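Subject: Re: [hekwood-growers] Windowsills, and what dies on them
To: hekwood-growers list

Morning all,

Quoting the bit I'm answering and snipping the rest, as the list rules ask and as hardly any of us do.

> We moved into one of the old terraces at the bottom of Ulten
> Road in September and every plant we brought with us is sulking.
> The sills face north and are about as deep as a paperback.
> The spider plant has gone brown at the tips and the basil is
> past discussing. Do we give up and buy silk ones? Also, is it
> true about the water here?

Welcome to the bottom of Ulten Road. I have lived at number 16 for longer than I've kept any plant alive, so take what follows in that spirit.

Those houses went up in 1896, when the builder plainly thought daylight was a thing that happened to other people. The front rooms get a little sun in June, if you stand in the right place and are home by 5. Stop trying to grow things on the front sills. I lost four years and a very expensive fern to mine before I accepted it was a shelf for keys.

The back kitchen is your best room. It faces south-west over the yards, and anything within an arm's length of that window has a fair chance. It needn't be on the sill at all. A table pulled up close does just as well, and you can turn the pots without leaning over the taps and soaking your front.

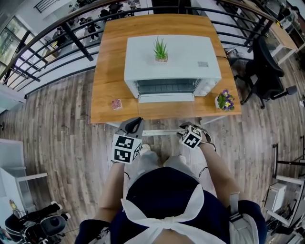 Basil is a cheat's plant in any case. The supermarket ones are a crowd of seedlings crammed into one pot and they are meant to fall over within a fortnight so you'll buy another. Split it into three or four pots the day you get it home, or eat the lot that evening and feel no guilt.

Yes, it's true about the water. It is hard enough to build with. Spider plants do grumble about it, though brown tips can just as easily be dry air from the radiator, and I suspect you've got both. Put a bucket under the downpipe in the yard and use that. My neighbour swears by boiling tap water and letting it cool, but she also swears by talking to her leeks.

As for what will put up with you: aspidistra, which was probably in your front room when the house was new and may well have outlived the wallpaper. Mother-in-law's tongue. Ivy, if you don't mind it having opinions. Keep succulents for the kitchen side and water them when you remember, then wait another week.

The Kiker Lane nursery does seconds at the far end of the polytunnel, usually a bit lopsided and almost half price. Go before ten. After that it's all people from the Karimi Gardens flats with trolleys, and they know what they're doing.

Please don't buy silk ones. I did once, for the bathroom, and watered it for 5 weeks.

I've a spare aspidistra division in a bucket by my back gate if you want it. It's ugly but it has never once complained. Knock loudly, the bell's been broken since the spring.

16 Ulten Road

--
hekwood-growers: plants, plots and swaps
Nearly 100 members, most of them lurking
To leave the list, send a blank message with "unsubscribe" in the subject line. Please don't send it to everybody.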